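Ticket 3621
Queue: Demo support
Subject: Arm stops between cycles at visitor station, open day
Site: Plelura, ground floor demo area
Unit: Ndlovu arm, parallel gripper, wrist camera
Controller software: Drerkard build 495
Priority: High until close of open day, then Normal
Status: Resolved, one item left open

Reported problem

Station 2 runs a pick and place loop for visitors. Since the doors opened at 10:00 the arm has stopped four times at the hover position above the table. No collision flag. The pendant shows code 344 (target lost) and waits for an operator to acknowledge. Restarting the loop clears it, but the stop comes back within a few cycles. The same loop ran clean during the rehearsal the evening before.

Log

10:40 - Remote session opened. Pulled the controller log. All four stops carry code 344, and all four happen after the detect step and before the descend step. Joint temperatures and bus voltage normal.

10:55 - Asked the site to jog the arm by hand through the hover pose. Motion smooth, no following error. Gripper opens and closes on command. Mechanical fault ruled out for now.

11:10 - Checked the detect settings against the rehearsal backup. Timeout in the backup is 700 ms. Timeout in the running file is 495 ms. The running file was saved at 9:20, after the last rehearsal cycle. Site says the cycle was shortened to keep the line of visitors moving.

11:25 - Live view from the wrist camera at hover, gripper open, lime-green ring on the table ahead of the left fingertip. Wood grain is in view through the center hole, and the gripper puts a soft shadow on the table between the fingers.

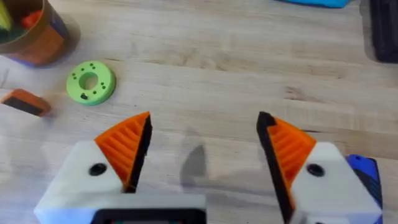

Does the arm need to be homed again after a code 344?
Only if the brake was applied by hand or the power was cycled. Code 344 is a hold, so the joint positions stay valid and the loop can resume from the pendant.

11:40 - Restored the timeout to 700 ms. Left speed and acceleration as they were. Ran the loop with the rope line closed. No stops. Rope line opened again at 11:55.

12:30 - One stop, code 344. Log shows the detect step ran to the full timeout this time, so this is a separate cause. Site reports that the blinds on the street side were raised at noon. Requested blinds down and auto exposure locked on the wrist camera.

12:45 - Exposure locked. Loop restarted.

14:15 - No further stops. The Sonar presence sensor at the rope line tripped twice when visitors leaned over it. The arm paused and resumed both times as configured. Not related to this ticket.

16:00 - Open day closed. Log pulled again and attached. No code 344 after 12:30.

Cause

Detect timeout shortened in the running file without a test run. Second stop most likely due to the change in daylight - not reproduced.

Changes made

Detect timeout back to 700 ms.
Wrist camera exposure locked.
Running file saved as the new backup.

Open item

The pendant text for 344 says only "target lost" and does not separate a timeout from a failed match. Passed to the Drerkard build queue. Site will keep the blinds down for the school visit in March.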